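Sorting Blocks by Colour

Sorting means putting things into groups by a rule. The rule says what goes together. It might be size, shape, colour or what the thing is for. A rule works best when two people can use it and get the same groups.

Colour is a common first rule for building blocks, as it can be checked quickly by eye. Size takes longer. You have to hold one block against another.

What you need

A mixed heap of toy blocks. Sixteen is enough for a first try, and 60 makes it harder.
A tray with compartments. A compartment is a space with a wall on each side.
A clear table.

The walls between compartments are called dividers. They stop one group sliding into the next when the tray is moved. A see-through tray has one more use: you can check the colours from the side.

Green blocks can go in one long compartment and red blocks in another, with purple pieces in a compartment of their own. 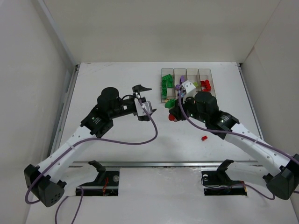
How to sort

1. Choose the rule and say it aloud.
2. Give each colour a compartment.
3. Pick up one block, name its colour and put it in.
4. Carry on until the heap has gone.
5. Look along each compartment for blocks in the wrong place.

Blocks that are hard to place

Some colours sit between two others. A yellow-green block could be called yellow or green. Sanaa Naciri puts hers with the green. Abdelghani Abdelaziz gives them a separate compartment. Both are correct – the rule only has to stay the same until the end.

Words to know

Sort: to put into groups.
Rule: what decides the group.
Divider: a wall between two compartments.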